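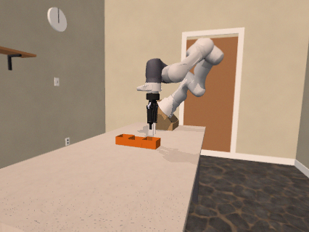

Before you plug in the Orivo label printer, pick the spot where it's going to live, because moving it later means doing the paper alignment all over again (ask me how I know). I keep mine on the sewing room shelf, but any flat surface is fine. A long white countertop with an orange tray on it would suit me very well, with the printer at one end and the tray for finished labels. Leave a hand's width behind the printer so the roll can turn.

Section 3. Loading the roll and printing your first labels

1. Switch the printer off and lift the lid. It's stiffer than you'd think!

2. Drop in a roll of Torken white labels, shiny side up. I tried the Bognár rolls in February and they're lovely and thick, but they curl, so I save those for jam jars.

3. Feed the end under the gray bar until it pokes out the front, then close the lid till it clicks on both sides.

4. Switch on and hold the green button for 3 seconds. You'll get a strip of blank labels, and you can throw those out.

Note: if the light blinks orange, the roll is in backwards. Flip it and start again from step 1.

5. Open the Erlow program and choose "Small, plain." Type one or two words. I started with whole sentences and couldn't read a thing from across the room.

6. Print one label and hold it up to the spot before you run the rest. Mine always need to be a size bigger than I guessed.

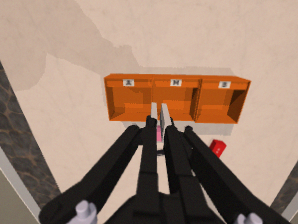 7. Wipe the front edge with a dry cloth, peel from the corner, and center the label over its compartment. Press it down and leave it alone for 30 minutes before you start shoving yarn in there.

Caution: the print head gets hot on a long run. Give it a rest after nearly 30 labels, and keep your fingers off the silver strip (I have not always followed my own advice).

If the print comes out faint, go to Settings, then Darkness, and move it up one notch at a time.

Guide updated 3/7/20 | Contact | Copyright Erlow Craft Notes | Back to top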